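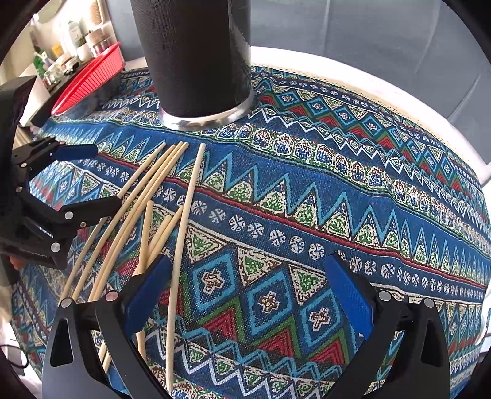 Blue patterned cloth, red basket and wooden sticks on the round table.

Illemholm Wool Dryer Balls, Set of Six

Made by Kolteck. Sold by the set, with a drawstring cotton bag.

We started carrying these the year our second baby arrived, when the laundry in our house went from a chore to a way of life. If you have a newborn, you already know the pile I mean — the burp cloths, the sleepers, the crib sheets changed at two in the morning, and all those little socks that cling to the inside of a fitted sheet until you find them a week later. I had been using dryer sheets since college without giving them a thought. Then my son's skin started getting pink and bumpy along the back of his neck, and our nurse suggested we cut out anything scented for a while and see how he did. I can't promise you the dryer sheets were to blame (we changed detergent the same week, which makes me a terrible scientist), but I never went back to them.

The Illemholm balls are solid felted wool all the way through, with no yarn core and no stuffing. Each one is a little bigger than a tennis ball. Kolteck felts them without dye, so you will get creams and oatmeals and now and then a brown one with some gray in it. Please don't ask us to match them! We pack them as they come out of the box, and I think the odd ones are the prettiest.

How to use them

Toss three in with a small load and all six with a big one. They bounce around between the clothes and keep things from balling up into one damp lump, so the air gets through. Leave them in the dryer between loads if you like, or keep them in the bag on a hook, as I do, so the toddler doesn't carry them off. He thinks they are his.

A few customers have asked about using them with cloth diapers. Yes, go ahead. They are fine with prefolds, flats and inserts, and they do help prefolds come out less stiff. For covers and anything with elastic I would stick with the line or a low setting, and follow whatever the diaper maker tells you.

You will still get some static if you dry polyester fleece until it crackles. Wool balls can help a bit, but the real trick is to take the load out a few minutes sooner. My husband is sure that a safety pin stuck in one of the balls does the job too. I have not noticed any difference, and I don't love having pins near baby clothes, so I leave that one to you.

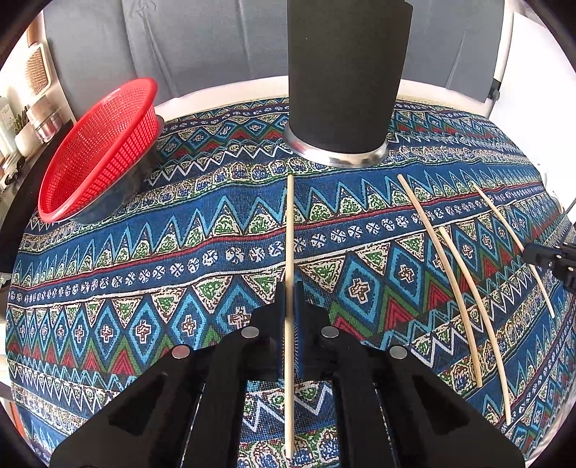

Chopsticks, a tall black container and a red colander on a patterned tablecloth.

What to expect

New balls may shed a little fuzz for the first few loads. Run them once with old towels before you put them in with anything dark. They will pill on the outside over time, and that doesn't hurt them. When they start to look tired, put them through a hot wash inside a knotted stocking and dry them on high, and they come out tighter than before.

They are not silent. In my dryer they make a soft thumping that both of my children have slept through, but if your laundry closet shares a wall with the nursery, you may want to try three before you commit to six.

Details

Item number: 389
Material: 100% wool, undyed
In the set: six balls, one cotton bag
Scent: none added
Price: $18

Also available: the Hashmi cotton mesh bag, for socks and mittens (item 136), and the Jindard folding drying rack, which is the one I use for diaper covers (item 147). The rack is heavy and ships in its own carton, so it may show up on a different day than the rest of your order.

Shipping and returns

Orders placed over the weekend go out on Monday. If the balls are not for you, send them back unused and in their bag and we will refund the price of the set. If one comes apart in the dryer, write to Sohail Butt at our customer desk and include a photo if you can. He will send you a replacement, and he is also the person to ask about buying several sets for a baby shower.

The larger size is out of stock until March.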